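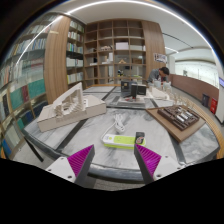

Struan Shearer told me on the telephone that a hospital which cannot find its infusion pumps will always believe that it owns too few of them, and that he had believed this himself for a long time.

Features / Medical technology / Equipment management

Where the pumps go at night
By Attila Borbély
October
Shares 30 | Comments 2

I had called him to ask about buying. My plan was to write on how a middle-sized hospital chooses its new devices, who sits in the meeting, and how long a decision takes. He was polite about this plan, but he said that I should come to Billholm and look at the cupboards first.

Billholm is a general hospital with an old main building and a newer surgical wing, which are connected by a long corridor with a slope in it. The slope is important, because the staff do not like to push heavy things up it. Equipment travels easily from the surgical wing down to the old building, and it comes back slowly. Mr Shearer is responsible for the equipment library, a room on the ground floor where a ward can borrow a pump, a monitor or a pressure mattress and return it when the patient does not need it any more. On paper it is a simple arrangement.

In practice the wards kept things. A nurse who has waited half of a night shift for a pump does not want to wait again, so when she has a good one she puts it behind the linen. I do not write this as a criticism. Every nurse I spoke with in Billholm described it in the same calm way, as a person would describe keeping an umbrella in the office. One of them showed me a place above the blanket warmer where, she said, syringe drivers used to be kept for the weekend.

The difficulty is that a hidden pump is also a pump without maintenance. It misses its yearly check, its battery becomes weak, and its software stays old while the others on the ward receive the new version. Then two pumps of the same model behave differently in the hands of the same person, and this is a situation which the technicians fear more than a broken device. A broken device is taken out of use. A device that is slightly different stays at the bedside.

When the hospital finally made a full search, floor by floor, it found 80 pumps that had no recorded location. Most were in working order. The finance department had already prepared a request for new ones from Granström, the supplier, and this request was put back in the drawer.

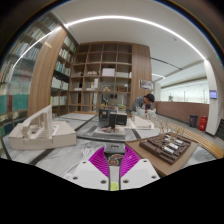
What came after the search was less dramatic, and it took more patience. Billholm bought a tracking system called Punus from a small company, Prasent, which has its office above a bakery and very few employees. Each device carries a tag, and receivers in the ceilings note when the tag passes. A porter can look at a screen and see that the pump he needs is in the day surgery recovery room, or at least that it was there a short time ago.

I asked to see the screen, and it was not beautiful. The floor plan of the old building had been drawn from plans made before the last renovation, so one of the treatment rooms appeared to be inside a stairwell. The porters knew this and were not disturbed by it. They told me that the system is very good at saying which floor, good at saying which corridor, and sometimes mistaken about which side of a wall. For their work, the corridor is enough.

The developers at Prasent were surprised by this. They had spent much effort on making the position more exact, and the hospital asked them instead for a button which says "reserved until morning". With this button a ward can keep a pump openly, for a reason that everybody can read. I believe it is the best part of the whole project, and it has almost no technology in it. The hiding became less, although it did not disappear. The place above the blanket warmer was empty when I saw it, but I was also told that there are better places which would not be shown to a journalist.

There was some resistance at the beginning. Part of the staff thought that the tags would be used for measuring how fast people walk, or how long they stay in the break room. The tags are fixed on devices and not on persons, but if the same nurse always moves the same trolley, the difference is not so large. Mr Shearer took this worry seriously. The movement history is now kept for 30 days and then deleted, and the ward managers cannot open it without asking the library. He would have preferred a shorter time, but the technicians needed it to plan their checks.

The costs are not easy to compare. The receivers must be powered and maintained, the tags have batteries, and somebody must change them. Against this stands the time which is saved. Before the system, a porter could use up to 60 minutes in one shift only for searching. Now he uses less, but he also receives more requests, as the wards have learned that a request is answered. The library is busier than before, and Mr Shearer has asked for another person in the evenings. He has not received an answer yet.

I also asked him about Granström, and if the supplier was unhappy that the order was cancelled. He said that their representative still visits and was quite interested in the numbers. The order may come back next year in a smaller form, for the surgical wing, where the pumps are the oldest. This time the request will have a list of locations attached to it.

Before I left, we walked up the sloping corridor together. Near the top stood a trolley with a pressure mattress on it, and no person beside it. Mr Shearer read the tag, looked at his telephone, and pushed the trolley the last part of the way himself.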